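The Long Afterlife of the Play Kitchen

By Neema Kombo
January 5, 2019

The first meal I ever cooked was a wooden egg. I served it to my grandfather, who chewed for a respectable length of time and asked for salt. I have been to restaurants since where the food was worse and the salt took longer.

Toy kitchens are having a good decade. Go into any apartment with a four-year-old in it and you will find one, often in better shape than the real one six feet away. The real one has a drawer that sticks. The small one has a farmhouse sink.

I started paying attention in November, when my sister asked me to help put together the Cevasance, a flat-packed range with a hood, a bread box and a bag of 32 screws. The instructions showed a smiling man doing it alone. My sister and I took an evening and most of a bottle of wine, and at the end my nephew climbed into the oven and asked us to close the door. He has cooked in it since, but he thinks of it mainly as real estate.

"You're buying it for yourself," says Alun Gronow, who has sold toys in Hitton long enough to have stopped being tactful. "The kid wants the box and one spoon. You want the kid to want a kitchen." His cheapest set is nine dollars and his grandest is $848, before delivery. I asked who buys the grand one. "Grandparents," he said, "and people who just redid their own kitchen and aren't done."

The history here is less sweet than you would hope. Early toy kitchens were often showpieces, with tiny copper molds and tiny ladles, and some were meant to be looked at more than handled. Later on they were sold to girls as a kind of job training. Hongmei Jia, who collects them, has a tin stove from her mother's childhood with a door that opens onto a painting of a roast chicken. The chicken has been done for sixty years. "My mother hated that stove," she told me. "She wanted the train set. She used the oven as a garage."

This turns out to be the usual fate of the equipment. I spent a morning at a preschool in Jallero, where Mwangi Odera has run the four-year-old room through several generations of plastic fruit. In the time it took me to drink one coffee, I was served soup made of keys, a shoe (rare) and a pizza that I was told was also a baby. I was charged 209 dollars. There was no itemized bill, and when I asked for one I was told the restaurant was closed and was now a hospital.

Odera's view is that the fancy stuff wears out its welcome. A burner that sizzles when you press it will sizzle all day, and the adults in the room age accordingly. What lasts is whatever can be carried, stacked and banged: pots, plates, anything with a handle.
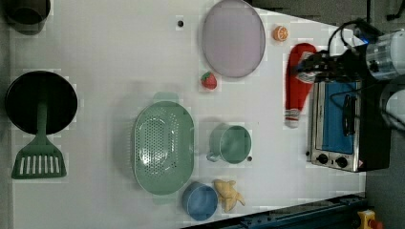

Basic training: a pot, a frying pan, a green spatula and a plate.

He also keeps a box of real utensils, dented and retired from somebody's house, and it is the box they fight over. A four-year-old can tell a real whisk from across a room. I can't say the same for several adults I have lived with.

Jianhua Cheng, who designs play sets for a small firm called Du, has made her peace with this. She once spent the better part of a year on a toy toaster, getting the pop right, and then watched her own daughter use it to mail letters. "The pop was good, though," she said. She is now at work on a dishwasher. I asked whether children had requested one. She said no, but their parents had been very moved by the drawings.

My nephew's range, meanwhile, has lost its hood and one knob. Last weekend he made me lunch in it, a sock on a saucer, and stood there while I ate. I asked for salt. He told me we were out.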